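A round table and other decisions

June 17, 2020

I promised Intan that I would write down how we chose the furniture for the room in Dirkbridge, before we all forget it. She is moving to a new flat in July and wants to avoid our mistakes. So this post is mainly for her, but maybe other people who like tables will read it too.

We began with a rectangular table. It was second-hand, dark and very heavy, and it had a drawer which opened only when you did not want it. With one long side against the wall it took up half of the room, and with both sides free you had to walk sideways to reach the window. Su-chen had a bruise on her hip for most of the spring.

I wanted a round one from the start. Hoi-yan was against it. She said that a round table gives you no proper place to put things, everything goes to the middle and stays there. We looked in two shops, Windero and then Zurneck, and at Zurneck there was one in a light wood with a warm colour, a bit like honey. It cost 184, delivery included, and I had put aside 200. I paid before anybody could discuss it again.
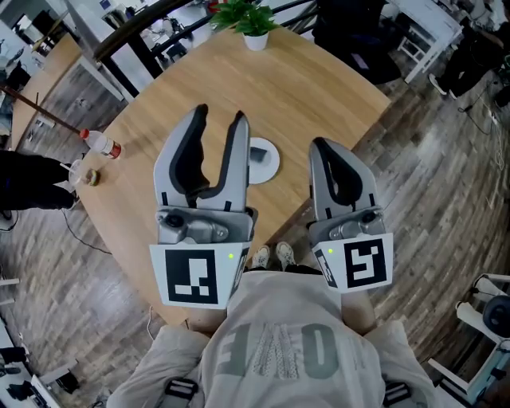
The round table, with the plant at the far end and a snack on the left.

I must admit that Hoi-yan was partly right. Things do travel on a round table. A bottle, a cup, something to eat, and soon you are moving them along the edge to make space for your arms. My solution is simple: drinks stay on one side, and whatever you are busy with gets the rest. It works on most days. Bottles are the difficult point, they always seem to end up lying down, and I have stopped picking them up.

The plant was the idea of So-ying. I was afraid that it would be in the way, but the plant is small and a white pot goes well with the wood. If you are thinking of a bigger one, Intan, please put it on the floor.

For cleaning I use a soft cloth, nearly dry, and I wipe in the direction of the grain. Hot cups leave a ring if you are slow. I bought a small tin of Cieślak wax for this and it helped with one ring out of two. The other one I have accepted.

The rest of the room took much longer than the table. We could not agree where the coats should go.
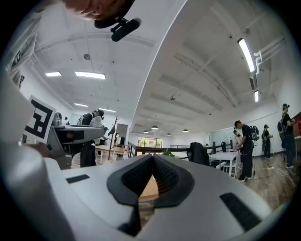

Ching-wen wanted hooks on the wall, which is tidy, but the wall is thin and I did not trust it with winter coats. A standing coat rack was the compromise. Ours is tall and made of wood, with the hooks at an angle near the top, so a coat does not slide down so easily. Beside it we kept the white – I thought white and light wood would make the room look calmer, and I still think so. The wooden table with white legs follows the same idea.

If I did it again, I would measure the room with the chairs pulled out. I measured it with the chairs pushed in, like in a catalogue, and then people wanted to sit on them. I would also buy the coat rack first. For some weeks our jackets were lying on every flat surface, and one of mine got wax on the sleeve.

Intan, the old table is still in the cellar. You can have it for free if you bring someone strong to carry it, but look at the drawer first.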